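Notebook – wet room and vanity, Clomham flat
28th April

Went round the bathroom and the laundry corner with the tape and the level before the fixtures get signed over to Eldale. Catriona Rennie has the drawings, I had the list. Writing it up the same afternoon so the numbers don't wander.

Vanity first. Top checked for level front to back and side to side, both fine. Drawing says 600 deep overall, I get 579 to the front edge from the wall panel, so either the panel build-up is thicker than drawn or the slab was cut short. Catriona thinks the panel. Will pull the Jikari delivery sheet and see what they shipped.

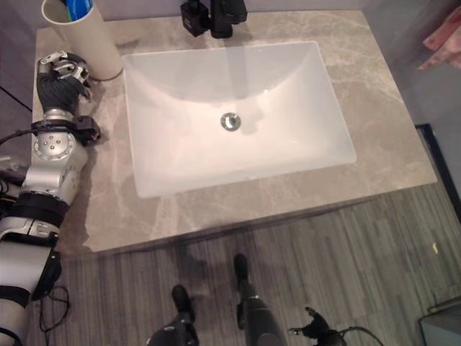

Silicone round the rim of the basin looks continuous. Ran a fingernail along it and found one soft spot at the back left, marked with tape and left alone. Stopper lifts out and drops back in by hand. Ran the tap for a few minutes with a dry paper towel under the trap – towel stayed dry. I'd still like somebody to look again in May once it has had regular use.

Laundry corner next. The washer went in last week and the installer's note only says "leveled", with no reading. Put the level on the top panel and it's a hair low at the front, so the feet want about half a turn. Gap at the side is enough to get a hand down to the hose. Need to find out if the hose is clipped anywhere lower down, I couldn't tell by feel. Didn't run a cycle.
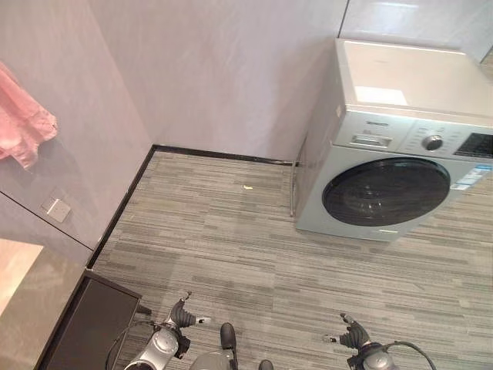
Washer against the back wall, hose on the left side, outlet on the side wall.

Outlet tested OK with the plug-in tester. The height isn't on any drawing I have. Measured 299 to the bottom of the plate and wrote it on the print in pencil. Baseboard is tight in the corner, no complaint there.

Back to the bathroom for the wall items. Soap rack is firm, no play when pulled down or sideways. Mirror hangs true. Qin supplied the brackets for it and the sheet gives 660 between centers, which I can't check without taking it down, so I'm going with the sheet.

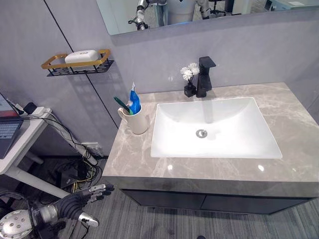
Still open
Soft spot in the silicone, back left of basin.
Depth of the vanity top against the drawing (me, Jikari sheet).
Front feet on the washer.
Hose clip, yes or no.
Threshold strip, see next.

Threshold strip. We have two on the shelf, one in brushed aluminum and one in black, and neither was ordered for this door. Catriona prefers the black to go with the faucet and the baseboards. My worry is the other side of the doorway. The carpet is gray with a fine line in it, and a black bar across that will show every bit of lint. The aluminum would sit quieter. Left both on the bench with a note, and she'll try them in place before anything gets cut.
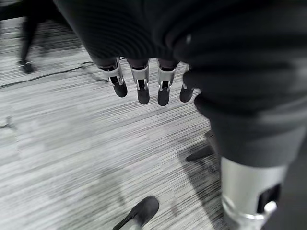 Cutting the strip should wait until the door is rehung anyway, as the bottom edge was rubbing and will need a little planed off. Eldale want to do that themselves. Whichever strip we use, the cut end has to be filed smooth so it doesn't snag, and with a striped carpet like this one any strip that goes in crooked will be easy to spot against the lines. So measure from both jambs and don't trust the corner. Tape and level are back in the blue case.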